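In Praise of the Pretend Lunch

My granddaughter ran a restaurant out of my hallway for most of last winter, and I was her only regular. The menu changed by the hour. The prices did not: everything cost 39 dollars, including water. I sat on the bottom stair with my knees up around my ears and waited for a burger that had been cooked, in her words, "for a very long minute," and I have had worse service in places with tablecloths.

I bring this up because I keep hearing from younger parents, good people with tired faces, that play food is clutter. One father at the library told me he had put the whole bin out on the curb in June, cupcakes and all, and that the kids hadn't asked for it since. Maybe so. I didn't ask for things either when I was small, and I still remember every one of them that went missing.

A bin of toy food is a nuisance, I'll give him that. I have stepped on the half lemon in my socks. I have found a fried egg in my good boots, and once, on a Monday, I carried a rubber shrimp all the way to the dentist in my coat pocket. But I've also watched a shy boy from next door, who would not say hello to me for weeks, walk right up with a plate and ask if I wanted cheese. You can't very well stay a stranger to somebody after you have ordered from them.

And I have a soft spot for the burger in particular. Soup you have to imagine, and toast is a bit plain, but a burger comes in layers, and a child who knows the layers will recite them to you like a poem.

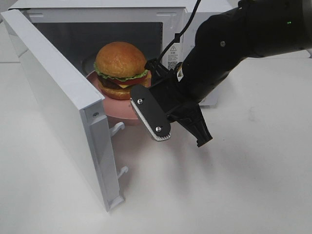

Dorota Czarnecka

Look at the lettuce on it, all ruffled and sticking out past the bun, and that corner of cheese drooping down the front. Somebody at a drawing table cared about that cheese. It sits on a pink plate in a white microwave with the door wide open, and if you have ever been four years old you know that the open door is the best part, the moment when lunch is ready and the whole house has to be told.

My own mother thought a toy should teach you something, and she would have wanted to know what this one was for. I never had a good answer for her. I suppose a child sees us carry plates to one another all day long and would like a turn at it.

So keep a small bin, if you have the shelf for it. Throw out the shrimp if you must. And when the plate comes your way, please put the phone down, blow on your burger, and ask for extra tomato.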